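I went to see Kevser Baysal's gripper with a question I'd been saving up: why does anyone need a machine to put the shoes away?

She didn't flinch. "You don't," she said. "I don't either. I wanted to find out how much of the talk about home robots survives contact with a slipper."

The shared workshop on Kavanagh is two rooms over a tile store, and Baysal has a bench in the back one with Killian Besson, who does the electronics and most of the arguing. They call the project Rernemis, a name Besson got from mistyping something and then refused to change. It started in June. The plan was a pair of hand-held grippers: a person squeezes and moves one by hand, the recordings go into a training run, and an arm bolted to the bench is supposed to copy what the person did. The arm has its own fingers, printed from the same files.

"Supposed to" got a lot of use that afternoon, mostly from me.

I've covered enough of these builds to have a routine. I ask what it does, then I ask how often. People like the first question. Baysal answered the second before I'd got to it. "Out of the last 10 tries, it put the shoe where it belonged 5 times," she said. "Two of the others it pushed the shoe off the table. I'd have to look up the rest."

Besson thought that was unfair to the machine. He'd moved the bench lamp that morning, he said, and the arm had never seen the shadows fall that way. I said that people move lamps. He said yes, and that was why they were recording more.

They had 144 recordings when I visited. I asked whether that was a lot. Baysal said no. Besson said it depended on what you were recording, and then they had a short discussion about whether her early ones should be thrown out, which I gathered they'd had before.

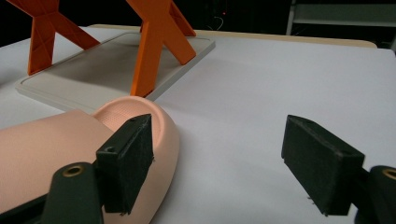
Shoes are a mean choice for a first job. A box has corners, and a box doesn't care which side you take hold of. The pink clog on the table is rubbery and rounded at the heel, with nothing flat to press against, and one finger can be up against the back of it while the other is still hanging over bare tabletop. Baysal says that gap is where most of the trouble lives. A person closes the hand until both sides meet something, without thinking about it. The arm closes to a width it has learned, and if the shoe is turned a little it gets a poor hold or none.

"I've watched it close on air and then carry the air over to the tray," she said. "Very smoothly. It was lovely motion."

I asked about the black padding on the fingers, which looks like something off the bottom of a chair. Besson took that well enough. They started with bare printed plastic, he said, and it skated on everything. The fuzzy pads grip better and shed. He picks the fibers off when he remembers. He has a sheet of silicone from an outfit called Flututico that he wants to try next, and Baysal won't let him.

"If he changes the fingers, the old recordings show the wrong fingers," she said. "So then what have we got? Half a pile of one thing and half a pile of another."

"We'd have better fingers," Besson said.

The brass inserts were her idea. Early on they drove screws straight into the printed arms, and the holes stripped after a few rounds of taking the thing apart. She melts the inserts in with a soldering iron now. It's the one part of the build I'd recommend without reservations, and it's been standard practice in hobby printing for years, so I'm not giving out a prize for it.

What I wanted to pin down was the claim. There's a write-up pinned to the corkboard by the door, done by Tomás Quinlan, who runs the workshop's open evenings, and it says Rernemis "learns household tasks by watching." I read it out to them.

Baysal winced. "It has one task. And it isn't watching anybody, it's got a camera's view from the hand and a record of how the hand moved." She thought about it. "'Learns' I'd keep. With a pencil mark next to it."

Besson would keep the whole sentence. His argument is that everything in this field sounds silly when it's small, and that a second object is less work than the first. I asked whether they'd tried a second object. They had: a canvas sneaker belonging to Róisín Ó Néill, who has the bench by the window. The arm picked it up once by the laces. Besson counts that as a success. Ó Néill, from across the room, did not.

There's a money question as well, and they were more open about it than firms I've interviewed. The motors came secondhand from a lab clear-out at Stellmont. The plastic is cheap. The expensive part is evenings. Baysal works a full week elsewhere and gives this 2 nights of the rest, and she reckons recording is the dullest work she's ever volunteered for. You move the shoe, you put it back somewhere slightly different, you move it again. Finlay McIver came in to help for a while and asked, after an hour, if there was any welding that needed doing.

I put it to her that a human moving one slipper all evening, so that a machine can move it half the time, is a strange bargain.

"It's a terrible bargain if what you want is a tidy hallway," she said. "I wanted to know what's hard. I used to read these announcements and I couldn't tell which part was real. Now when somebody shows me a robot folding a towel I want to see where they put the towel before it started. I want to see it with the lamp moved."

That I can get behind. I still don't think the thing works, and I told them so. Besson offered to run it again. The arm came down over the clog, closed, shifted it sideways by the width of a thumb, and lifted without it. He reached for the lamp. Baysal told him to leave it where it was and write down a miss.

They plan to keep recording until the end of the year before they touch the fingers. Besson has already cut the silicone.

*Visit and interviews: 30/08/2025*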